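Week 6 handout: buying a two-arm kit (and reading the brochure properly)

Okay, so last week we did joints and reach, and a bunch of you asked the same thing on the way out: if I had a budget, what would I buy? Good question! I spent a chunk of the break going through the Zultavine bench package, which is sold through Kragh, and these notes are my working through it. Bring them on Thursday, we'll pick up at the section on teaching time.

What you get for the money

The package is 2 arms, 2 two-finger grippers, the control software and a year of email support. The list price is 2622 for the starter version, before shipping, and the training day is another 800 on top. I went back and forth on the training day. If your lab already has someone who has set up an arm before, I'd skip it and spend the money on spare fingers. If you're starting from zero (like the Burthorpe group was), take it, and make sure the person who will really be running the thing is the one who goes.

Read the small print on "support" too. Email support means email support. I wrote to them with a fairly dull question about wrist cables and got a decent answer, but it took long enough that I'd already fixed it with a cable tie.

Things the brochure is vague about

Payload is given for one arm, held in close. Stretch the arm out and you can lift less, and you all know why from the torque worksheet. Ask for the number at full reach. If the seller can't give you one, write that down as your answer.

Then there's the grippers. Two fingers, open and close, fine. They're pointed at the tips, so they're nice for getting hold of a thin rim and not so nice for anything wide and smooth. I'd love a softer pad option and there isn't one yet.

Cables! Every demo I've sat through, in Cluludstead or anywhere else, has a moment where I stop watching the gripper and start watching the cable. Check how much slack there is when the wrist turns all the way, in both directions.

Picking test objects

Please don't test with the foam cubes that come in the box. Anything can grab a foam cube. Use kitchen stuff — bowls, plates in a rack — and put the pieces close enough together that the arm has to be careful about its neighbors.

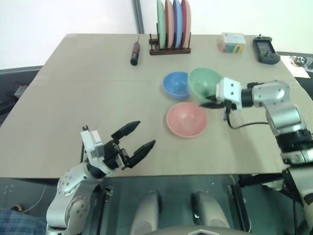
My own rule is to start with one bowl, get that boringly reliable, and only then ask for stacking. Stacking sounds like a small step up and it really isn't, you need the rim grip, the height and the release all to be good at the same time. Plates come after that. Keep a tally sheet and write down the misses as well as the hits, with a word or two on what went wrong (slipped, bumped, wrong height).

For Thursday

Read the spec sheet, pick one number you don't trust and write a short paragraph on how you'd check it at the bench. Half a page is plenty. If you want to argue with me about the training day, put that in too.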